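Odham closed in ten minutes and the fruit still wasn't right. Fereshteh had the basket, the round mat, a banana. Oranges. Her mother's rule: a table with no fruit on it is a table where somebody died. 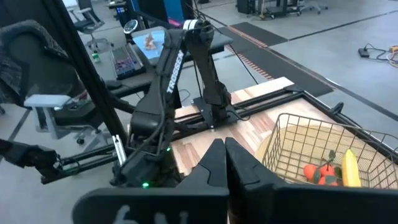 Wax, said a voice from the stairs. Your mother would of used real ones.

My mother had a tree, Fereshteh said.

She didn't look round. Harawira always came up when it was late, always with an opinion. She turned the mat under her hand. Started over. Three hundred people coming through tomorrow, almost, and all of them would walk right past to get to the coffee. Fine. Let them. The banana should lean, she thought. No. Lie down. Let it lie down with the mandarins tucked up against it, the way they did at home, leaves on, something big and red in the corner like a guest who came early. 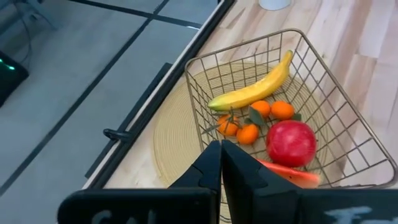

And then the red one would want company. It always did. One thing goes in and the rest of teh basket sulks. She tried to remember the bowl in the hall, the blue one, what went in first. Couldn't. Her aunt's hands, yes. The bowl, no.

Lime? Harawira said.

Lime, then. Low down, where you'd have to hunt for it. Green on one end, yellow on the other.

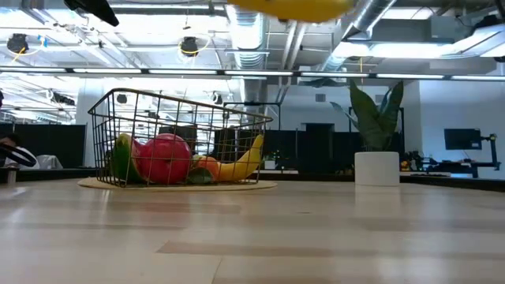 ## After the lights

Two missed calls from her sister. She'd ring in March, she'd said so, she'd said so last March too. Coat. Keys. Back to the table, one more thing to move, just one.

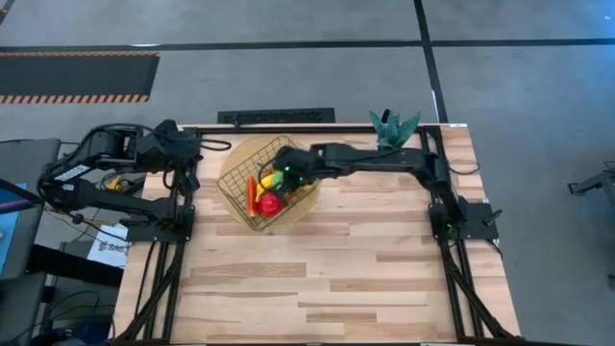 *Fereshteh Golestani*

She wrote it on the card small, then propped the card by the door and stood there with her coat half on. Harawira read it out loud, got the middle wrong. She let him. Went down the stairs ahead of him, fast, already hungry.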